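Two-arm sorting project for our school robotics club - how do we stop the arms getting in each other's way?
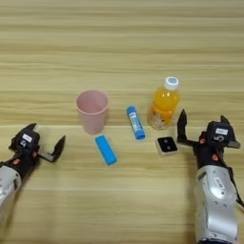
Both grippers open, with the cup, sponge, glue stick, juice and the small square piece between them.

Posted by Shu-fen Fang in Clubs and Classrooms

Hi everyone! Our club (ages 14 to 17, mostly first-timers) is building a table-clearing demo for the Lurnau student showcase in May, and we are having so much fun with it. Each arm should pick up whatever is nearest and drop it in a bin on its own side. One arm alone is great. With both running, they go for the middle of the table together and one of them hits the safety stop. We have 80 recorded practice runs so far, all done by students steering the arms by hand. Do we need more runs, or is there a smarter way to share the space? Also, the sponge is easy but the glue stick keeps rolling off when we pinch it. Any tips welcome!

3 replies

Amândio Baptista
Love this project! I helped a class with almost the same setup last year and we lost two weeks to the middle of the table. What fixed it was a dumb little lock in the code. Draw a strip down the center, and whichever arm asks for it first gets it. The other one waits at its home pose until the strip is free. Our students wrote it in one afternoon.

For the glue stick, turn the wrist so the fingers close across the tube, then come down lower than feels right before you squeeze. If you pinch above the middle of a round thing it will pop out every time. And swap the juice for water until the grasp is solid - I have cleaned juice out of a keyboard and would not recommend it!

On the runs: 80 is a fine start for one layout. Move the objects between runs, even by a hand's width. We ended up with 2161 short clips, but plenty of those were the kids showing off.

skumow_dad
more data. always more data

Zerness
Agree with Amândio on the lock. One thing to add is to log which arm asked for the strip and when. Ours got stuck once with both arms waiting politely forever, and the log showed the first arm never gave the strip back after a missed grab. A timeout of a few seconds took care of it. Good luck at the showcase, and please post a video!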